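Drumilard Small Storage Basket, white - my review after 2 months

I bought this basket for the little cups with lids that I keep in the kitchen. Before, they were standing everywhere on the shelf and I always knocked one over when I reached for the tea. Fidelina Ccori from my work has the same basket and recommended it to me.

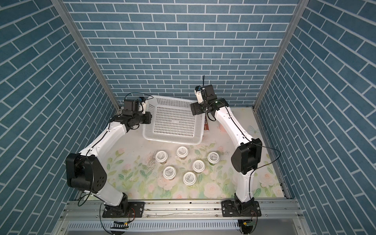
The basket and six cups with labels on the lids.

The size is good for me. My six cups go in without stacking, and I can read the labels from the top. It is light, so I take the whole basket to the table with one hand. The small holes are practical too: crumbs fall through when I shake it over the sink. 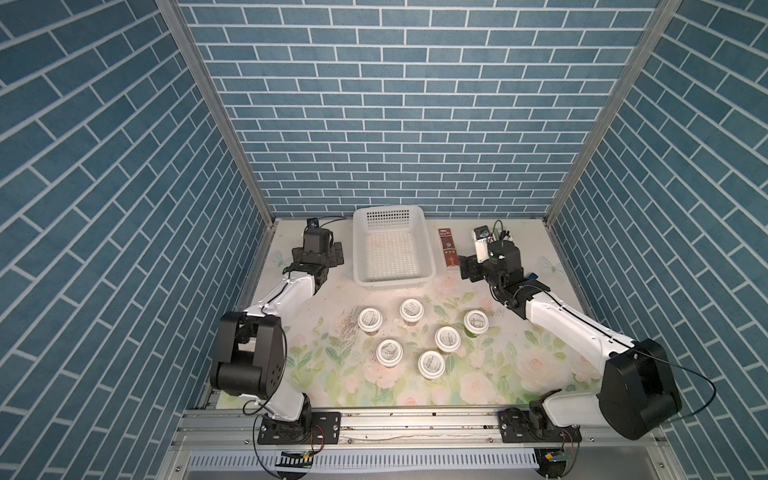
What I like less is the rim. On mine it was a little sharp in one corner and I had to smooth it with a nail file. I wrote to the shop, Rostcombe, on Sunday and they answered quickly, but they only offered a return, and I did not want to send it back for such a small thing. Also the holes need a brush for cleaning, a cloth is not enough.

I would buy it again - maybe a second one for the bathroom.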